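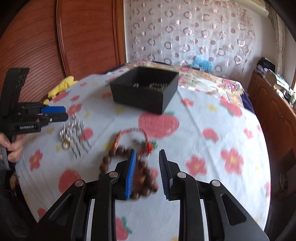
Man müsse es selbst in der Hand gehabt haben, sonst rede man nur darüber, meinte Áine Noonan, als sie die beiden Greifer wieder abgab. Sie hatte am Mittwoch mehrere Anläufe gebraucht, bis sie mit dem Gerät umgehen konnte. Beim Besuchstag der Firma Adwood ging es um Handgreifer, mit denen Menschen alltägliche Handgriffe ausführen, damit Roboter sie später nachahmen können.

Adwood hatte für den 09.09.2020 zum ersten Mal Gäste eingeladen, die nicht aus der Branche kommen. 49 Personen hatten sich angemeldet. Sie wurden in kleinen Gruppen durch die Räume geführt, jeweils eine halbe Stunde lang. Zwischen den Gruppen wurde gelüftet, und die Griffe der Geräte wurden abgewischt. Der Eintritt war frei.

Vorgeführt wurde in möblierten Wohnräumen. Das Unternehmen arbeitet nach eigenen Angaben bewusst nicht in einer Halle. Decken, Vorhänge, Schränke und gemusterte Tischtücher gehörten zu einer Wohnung dazu, und ein Roboter, der später im Haushalt helfen solle, müsse damit zurechtkommen. Auf dem runden Tisch mit dem Erdbeertuch ging es um Schmuck und andere Kleinteile: eine Kette aus braunen Holzperlen, kleine silberfarbene Stücke, dazu ein offener schwarzer Kasten. Gearbeitet wird beidhändig, mit je einem Greifer in der linken und in der rechten Hand.

Siobhán Cronin leitet bei Adwood die Aufnahmen und führte die Gruppen am Nachmittag. Sie erklärte, warum gerade Ketten auf dem Plan stehen. Eine Tasse behalte ihre Form, wenn man sie anhebe, eine Perlenkette nicht. Sie rutsche, verdrehe sich und bleibe an anderen Teilen hängen. Wer sie mit zwei Fingern greife, müsse ständig nachfassen. Solche Korrekturen seien für das Training wertvoll, und deshalb würden auch misslungene Versuche nicht gelöscht. Sie würden gekennzeichnet und getrennt abgelegt.

Die Greifer laufen im Haus unter dem Namen Stimel. An den Innenseiten der Finger sitzen geriffelte blaue Auflagen. Eine Kamera am Gerät nimmt auf, was vor den Fingern geschieht. Einen Roboterarm braucht es für diesen Teil der Arbeit nicht, er kommt erst beim Abspielen der gelernten Bewegungen dazu. Dafür ist bei Adwood eine eigene Abteilung zuständig, die am Besuchstag geschlossen blieb. Mehrere Gäste bedauerten das. Cronin verwies auf laufende Umbauten und stellte einen weiteren Termin in Aussicht, ohne ein Datum zu nennen.

Für die Reihe mit den Kleinteilen, intern Mosesier genannt, sind 1.000 Durchgänge vorgesehen. Ein Durchgang dauert höchstens fünf Minuten. Danach wird der Tisch neu gelegt, damit die Gegenstände nicht immer an derselben Stelle liegen. Auch die Tischdecken und die Räume wechseln. Die Aufnahmen sollen noch im September abgeschlossen werden.

Wer wollte, durfte nach der Vorführung selbst an einen Übungstisch. Dort lagen Knöpfe, Haargummis und Wäscheklammern bereit. Die meisten Besucher griffen anfangs zu fest zu oder setzten zu weit neben dem Gegenstand an. Ein Mädchen legte nach kurzer Übung einen Haargummi um einen Becher und bekam dafür Applaus aus der Gruppe. Noonan gelang es beim vierten Versuch, einen Knopf in eine Dose zu legen. Anstrengend sei vor allem das Handgelenk, sagte sie, länger als eine Stunde würde sie das nicht machen wollen. Bei Adwood wird nach Angaben des Unternehmens in Schichten von zwei Stunden gearbeitet, mit Pausen nach jedem Block.

In der Fragerunde ging es vor allem um den Datenschutz. Ein Besucher wollte wissen, ob Gesichter oder private Unterlagen auf den Aufnahmen landen könnten. Cronin antwortete, die Kameras seien auf die Arbeitsfläche gerichtet, der Hintergrund sei aber mit zu sehen. Vor der Weitergabe werde das Material durchgesehen und bei Bedarf unkenntlich gemacht. Wer seine Wohnung zur Verfügung stelle, unterschreibe vorher eine Einwilligung und könne einzelne Räume ausnehmen. Gefragt wurde auch nach der Bezahlung der Mitarbeiter an den Tischen. Beträge nannte Cronin nicht.

Abnehmer der Daten ist zunächst die Firma Palacios, die an einer Sortierhilfe für den Haushalt arbeitet. Wann ein solches Gerät auf den Markt kommen könnte, blieb am Mittwoch offen. Für die nächsten Aufnahmen sucht Adwood noch Wohnungen mit großem Esstisch und gutem Tageslicht. Interessenten können sich schriftlich beim Unternehmen melden.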